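Keeping tabs on the little ones on a busy day out

My two were born without any sense of danger, so I've picked up a few habits over the years for crowded places – fêtes, beaches, big shops, church halls with far too many doors. Most of them cost nothing and take a couple of minutes at the kitchen table.

Take a photo of each child before you leave the house. Full length, shoes and all! If you ever have to tell a steward what they've got on, your mind goes completely blank (mine did, at the Bresow summer fair, and I'd dressed her myself).

Write your mobile number on the inside of their arm in biro, then dab a bit of liquid plaster over the top and leave it to dry. It survives paddling, ice cream and most of a bath. Sheena Morrison next door uses a paper wristband turned inside out, so the number doesn't show to all and sundry, and I've pinched that one for July when we go to the coast. 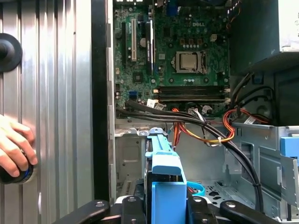
Pick a meeting spot as soon as you arrive, and make it something that won't wander off. An ice cream van is no good. A clock tower or the first aid tent is much better, and get the children to walk you there so you know they've got it.

Teach them your real name too. Mine shouted "Mummy" across a packed sports hall and 30 heads turned round. Now they know to yell my first name, which feels cheeky to them and works a treat.

At home, I stick a strip of bright tape across the top of the front door frame and hang a little bell from it – an old cat bell will do. You'll hear it from upstairs even with the washing machine going.

If one does slip off, shout what they look like straight away, nice and loud: "Boy, red jumper, four years old!" Don't be shy about it. Send one adult to the exit and ring the police early if you can't see them. They would much sooner have the call.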